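Notebook entry, catalog migration group. Prepared by S. Geddes; reviewed with N. Balaskas before filing.

**Subject:** Pirnumow library transfer, royalty matching after the Hattar purchase

The transfer of the Hattar streaming catalog into the Pirnumow player resumed this morning with the third batch. This batch holds 2,651 tracks, most of them from the Olgate label, and it is the first in which lossless files and standard files were delivered under the same release numbers. The earlier batches kept the two apart, and the matching script was written on that understanding.

The first run stopped on 134 tracks. In each case the script found two audio files for one recording code and would not choose between them. Mr. Balaskas proposed that the lossless file be treated as the master and the standard file be made again from it. I have agreed to this for Olgate only. The Rorkano agreement names the delivered standard file as the licensed copy, and a new encoding would need written consent from the label.

After the rule was changed and the batch was run again, 69 tracks remained unmatched. They fall into the following groups:

- live recordings entered with the studio version's code
- tracks whose length differs by more than three seconds between the two files
- reissues on which the songwriter shares do not add up to the full amount

The last group is the one that concerns accounting. Hattar paid on the shares as entered and held the remainder in a suspense account. The purchase agreement moves that account to us, but the ledger we received shows only a balance per label, with no line for each work. Until the detail arrives, no payment should be released on those reissues. Streams will continue to be counted in the usual way.

A note on play counts – the Hattar system recorded a play at 30 seconds of listening and reset the timer when a listener paused. Ours does not reset. The two sets of counts must therefore be kept in separate columns and must not be added together in any statement sent to a label. The August statements were prepared before this was understood and will have to be issued again.

Playlists were tested on the staging server with copies of subscriber accounts. Order was kept, cover art was kept, and private playlists remained private. Collaborative playlists lost the name of the person who added each track. Mr. Balaskas has opened a ticket and believes the field is present in the export under another heading.

Open items:

1. Request the work-level suspense ledger from Hattar's former finance office.
2. Ask Rorkano for its position on new encodings.
3. Correct the codes on the live recordings by hand and run the batch once more.
4. Hold the subscriber notice until item 3 is closed.

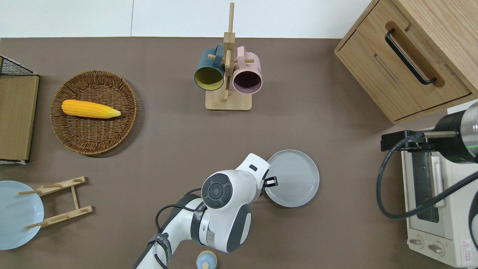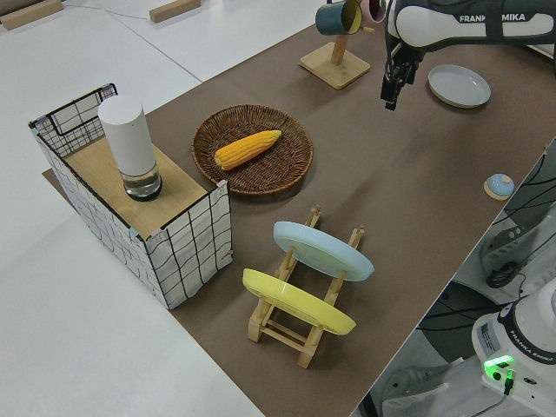

Olgate, Monday, March 14, 2022

Addendum, late afternoon. The collaborative playlist field has been found in the export and mapped. The staging copy was rebuilt and now shows the contributor names on every list that was checked. The ticket remains open until the same test has been made on the mobile player.

Rorkano has acknowledged our question and referred it to its licensing department. The batch stays on the staging server in the meantime, and the Olgate rule is not to be applied to any other label without a signed entry in this book.

S.G.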